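The Shared Table: Communal Dining Returns to the Apartment Building

Published 16/06/2019

For much of the past century, the apartment building with a dining room of its own was regarded as a curiosity. Residents cooked behind their own doors, and the spaces once set aside for common meals were turned into storage, offices or additional units. The housing provider Homemlow has now taken the opposite course at its properties in the Bastos district, where 934 households have access to a dining room that can be reserved for family occasions, neighborhood suppers and the ordinary weeknight meal.

The decision followed a review of how residents used the space they already had. Kitchens in the older Bastos buildings are narrow. Many have no room for a table, and the living rooms beside them seldom seat more than four people in comfort. Residents who wished to host a larger meal told Homemlow that they rented a restaurant room or did without. A number of them had stopped inviting relatives altogether.

"The question put to us was a simple one," said Chalerm Meesuk, head of resident services at Homemlow. "People wanted to cook for their families, and they did not have a place to do it. We had rooms that were locked for most of the year."

An Older Idea

Shared dining in residential buildings has a long history. In the late nineteenth century, apartment hotels in several American cities offered their tenants meals in a common dining room, and some were built without private kitchens. The arrangement appealed to single professionals and to families who could not find, or did not wish to employ, a cook. In Europe, cooperative buildings with central kitchens appeared in the early decades of the twentieth century, often with the stated purpose of relieving women of daily housework.

Most of these ventures did not last. Gas and electric ranges made the private kitchen cheaper and cleaner, refrigeration changed the way households shopped, and the cost of a permanent kitchen staff fell on a shrinking number of diners. By the middle of the century, many of the dining rooms had closed.

The present revival differs from its predecessors in one important respect. Few of the new rooms employ a cook. The building supplies the space, the equipment and the tableware, and the residents supply the meal. This keeps the running costs low, and it leaves the choice of food to the people who will eat it.

Furnishing a Common Room

The largest of the Bastos rooms seats 34. It has two ovens, a long counter for serving, and a set of folding tables that can be joined or separated according to the size of the party. The design office Kesine, which prepared the plans, recommended surfaces that could be wiped down quickly between bookings and advised against fitted carpet.

Tableware required more discussion than the furniture did. Early proposals called for china and glass throughout, on the grounds that a dining room should feel like one. Residents with young children asked for something less fragile. The compromise now in place allows each host to choose between a glass service and a plastic one, the latter including colored stemware for use at children's tables and outdoors.
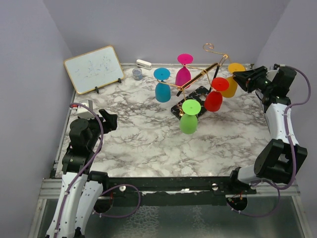 Storage was planned at the same time. Kesine's guidance to Homemlow states that every item should have a fixed place within reach of an adult of average height, and that cupboards should be labeled on the inside of the door. Heavy serving dishes are kept below counter level. Linens are not supplied. Hosts who want a tablecloth bring their own, and many do.

Acoustics proved harder to settle. The first room to open had a plaster ceiling and a tiled floor, and older residents reported that they could not follow a conversation once the room was half full. Fabric panels were added to two walls the following winter. Mr. Meesuk described the change as the most useful money spent on the project, and the panels have been included from the outset in each room completed after it.

Booking and Cost

Reservations are made through Undotix, an online calendar that residents also use for the laundry rooms and guest apartments. A full evening costs $45. Weekday lunches are free of charge, provided that the room is left ready for the next household. A resident may hold no more than two evening bookings at a time, a limit introduced after the calendar for December filled within days of opening.

The fee does not cover the full cost of the rooms. Homemlow meets the balance from its general maintenance budget and has stated that it does not intend to raise the charge in the coming year. Some residents have questioned this arrangement, noting that households which never use the dining rooms contribute to their upkeep. The provider's position is that the same is true of the playgrounds and the bicycle stores.

Cleaning remains the most frequent subject of complaint. Hosts are responsible for washing and putting away everything they have used, and the standard to which this is done varies. A written checklist now hangs beside the sink. It asks hosts to run the dishwasher, empty the bins, wipe the tables and return all cups and glasses to the cupboard.
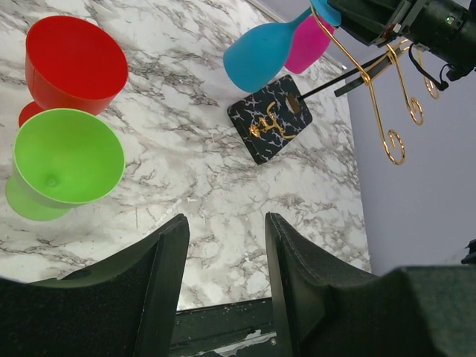 Who Comes to Dinner

The organizers expected birthdays and anniversaries, and these account for a good share of the evening bookings. Less expected was the demand for regular suppers with no occasion attached. One group of neighbors on the north side of the district meets every other week, with two households cooking for the rest in turn. Another began as a cooking class and continued after the lessons had ended. A third consists largely of retired residents who prefer to eat their main meal at midday and have made a fixed habit of the free lunch hours.

Mr. Meesuk is cautious in describing the social effects of these gatherings. Homemlow has not surveyed its residents on loneliness or well-being, and he does not claim results that have not been measured. He does report that requests to change apartments within the district now sometimes mention the dining rooms by name.

There are limits to what such a room can offer. It does not suit those who work late shifts, as all bookings must end by ten in the evening. Residents with restricted mobility can reach two of the rooms without using stairs, but the third is approached by a short flight of steps, and a ramp has yet to be approved. Homemlow has said that no further dining rooms will open in Bastos until that work is done.

Plans for the next site, a former print shop on the eastern edge of the district, are already on display in the rental office. They show a smaller room with a single oven, a wider sink and a door to the courtyard. Residents may submit written comments on the drawings until the end of the summer.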